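Snack orders at Daststead get packed with two robot arms now, and I went over to see how the crew feels about it. They're stocking the display and the trays while the arms work over the table, and I could've stayed all day (I like snacks, okay?). 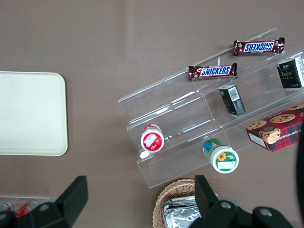
My wrists don't hurt at night anymore, Mebrat Seyoum told me, but I do miss chatting across the table. The crew used to pack up to 900 orders a shift by hand. Now 3 of them have moved to checking and refilling, with a raise that started in May!

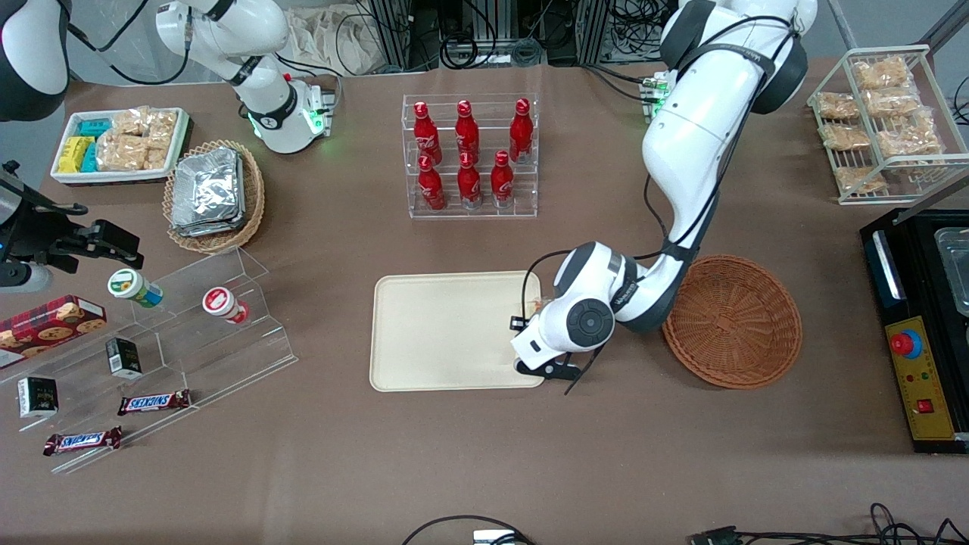
Training for the new jobs takes 60 hours, all paid, and Edem Ansah starts his next month.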